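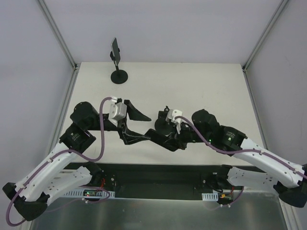

Tellby desk stand, black, round base

I've stocked the Tellby for a while now and I still get asked about it more than anything else in the Flornow shop, so it gets its own page at last! It's a black stand with a round base that sits flat on the table, a short post, and a clamp on top that grips your phone or small tablet by the edges. You can tilt it a bit to either side, or have it straight up if you're watching something over breakfast (me, most mornings).

I'd get two, if you've got the room. One stays on my worktop with the recipes on it and the other lives wherever I last left it, usually empty.

The bits people email me about:

Weight: 600 g, nearly all of it in the base
Post height: 200 mm
Colour: black only, sorry, the white ones from Bosevine never sold
In the box: stand, clamp, 2 spare rubber pads
Stock code: 895

It will hold a phone in a thin case. Thick wallet cases are a squeeze, and I'd take those off first. Wipe the base with a damp cloth and dry it before you put it back on a pale table.

The taller Antwi version is out of stock until August. Same clamp, longer post, and the spare pads fit both.

Page updated 21 July 2024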